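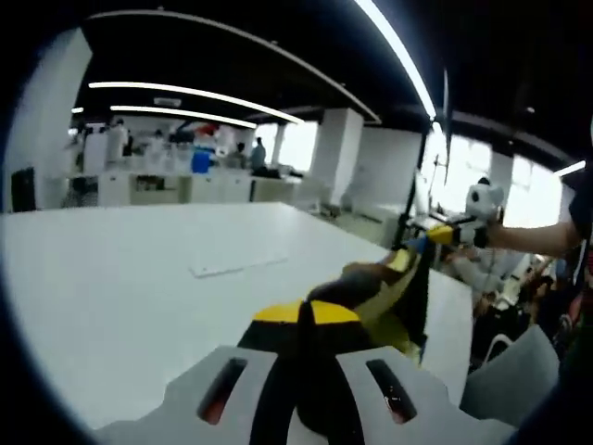

十月，Trenside 车间，上午 9:20 开始

对象：Wallwood 移动式移位机，Brimthorpe 护理院退回的那台。报修单只写了“下降有时停住，再按又好”。推杆是 Shevchuk 的，控制盒和手控器为原配，电池是去年换过的那组。

外观：
立柱无变形，吊臂销轴有轻微磨痕，在允许范围内。底座左后轮刹车片偏软，踩下后轮子还能推动一点，另开一条记录。吊架挂钩的防脱片回弹正常。手控器线缆靠近插头处有一段压痕，外皮没破。应急下降拉环的标签磨掉了，重贴。

读计数：
控制盒累计升降次数 2,337。上次保养卡上的次数那一栏空着，没法推算两次之间的使用频率。下次谁做保养请把数抄上去，不要只打勾。

空载：
升、降各走五个全行程，没有停顿，声音均匀。到顶限位和到底限位都正常断开。急停按下后升降均切断，复位后恢复。

带载：
先挂 92 kg 砝码组，升降各五次。第四次下降走到大概中段时停住，松开按键再按，继续走完。和报修描述一致。当时手控器线缆是自然下垂的，没有拉扯。
把线缆在压痕处往插头方向弯，停顿可以复现，往另一侧弯不复现。上升方向一次都没有出现过，怀疑只有下降那一芯有问题。

拔下手控器，量插头端通断：
公共线：通，弯折时不变
上升：通，弯折时不变
下降：通，弯折时断续
结论基本清楚，故障在线缆，推杆和控制盒暂时不怀疑。

11:05
借 Wallwood 样机上的手控器插到这台，同样的砝码，升降各十次，无停顿。换回原件，第二次下降又停。
Yurii Sydorenko 提醒说控制盒那边的插座也要看，他以前碰到过簧片张开、只换手控器不到一个月又退回来的情况。拆了盖板，簧片夹持力手感正常，没有发黑，插座内有少量干掉的白色残留，应该是消毒液顺着线缆流进去的。用异丙醇擦过，晾干，再装。

推杆电流顺手测了：
带载上升时电流平稳，中段没有尖峰，末端限位前略有上升，符合 Shevchuk 给的曲线形状。下降时电流很低，正常。没有测空载的，表夹没电了，下午补。

电池：
充满静置后接负载箱放电，连续放了 40 分钟，电压下降平缓，没有到低电报警。两只电池之间压差很小，不换。充电座触点有一处发暗，砂纸轻擦后接触电阻恢复。

下午 2:10
新手控器到货，料号核对无误，线缆比旧的粗一些，插头处带了一段护套。装上后线卡卡不进立柱原来的槽，把线卡口修宽了一点。这个改动要告诉备件那边，以后按新线径配线卡，不然现场的人会把线硬压进去，压痕多半就是这么来的。（多半，没有证据。旧线卡边缘有毛刺，位置和压痕对得上，仅此而已。）

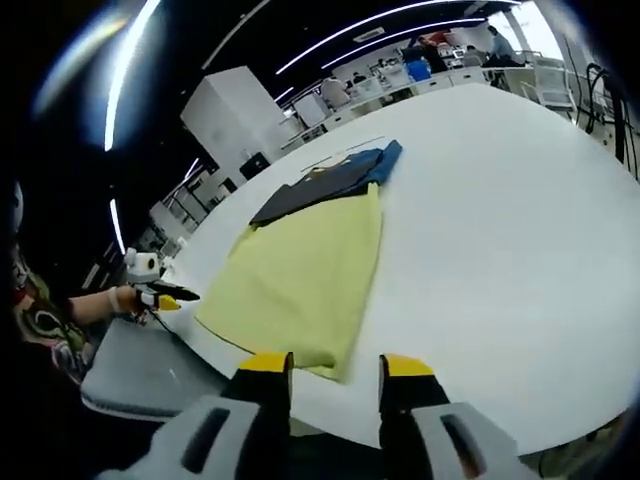
圆桌，叠好的深灰色和蓝色衣物，前面是浅黄绿色的布。

复测，新手控器：
92 kg，升降各二十次，无停顿。每次下降途中弯折线缆一次，方向轮换，无影响。
应急下降：断电后拉环，吊臂带载平稳下落，松手即停。
防夹：下降时吊臂顶住垫块，推杆推力不再增加，吊臂停在垫块上，结构没有被往下拉。
底座开合：踏板行程正常，两腿同步。
补测空载电流，上下行都正常，表已换电池。

刹车：
左后轮整轮更换。换完在坡板上锁住，用推力计水平推立柱，推到将近 900 N 轮子才开始滑，锁止机构本身没有松。另一侧后轮没动，踩下去手感比新的略轻，但能锁死，先留着，备注里写了下次检查。

没做的：
1. 额定载荷静载试验。这台没有动结构件，按流程可以不做，但距离年检已经不远，建议年检时一起做，不单独拉回来。
2. 吊兜没有随机器退回来，没法看。Brimthorpe 那边的吊兜上次检查是谁做的、标签还在不在，需要去电问一下。
3. 控制盒固件版本没读，读卡线在另一个箱子里。

给 Brimthorpe 的说明要点：
故障为手控器下降线断续，已更换。线缆用完挂回挂钩，不要夹在吊臂和立柱之间。擦拭消毒时喷在布上再擦，不要直接对着插头喷。再出现下降停住，先用应急下降把人放下来，机器停用，挂牌，不要反复按键。

旧手控器剪开看了。下降那一芯在压痕处铜丝断了大半，剩几根连着，绝缘层内侧有绿色锈迹，其余各芯完好。剪下来的一段装袋，贴了单号，放在三号抽屉。如果别的院退回同样问题，拿出来对比，目前只有这一例，不下批次结论。

待办：
线卡修改写成一页纸，附尺寸，发备件。
问 Shevchuk 要推杆在低温下的电流曲线，手上这份只有室温。
保养卡模板上把“累计次数”改成必填。
左后轮旧件拆开看刹车片磨损，有空再弄。

4:45 机器推到待发区，电池在充，明早拔。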